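About us

Hi, and welcome to Clomden! I started this little packing shop with 2 benches and a radio, and now there are 30 of us (the radio's still going).

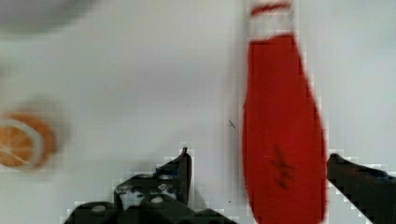
Robots do most of our reaching and lifting these days, up to 1000 picks on a busy Wednesday. My crew used to go home with sore wrists. Now they set up the jobs, like a tall red bottle waiting between two black fingers, and they pick the next one too! Everybody kept their job, and most asked for more training.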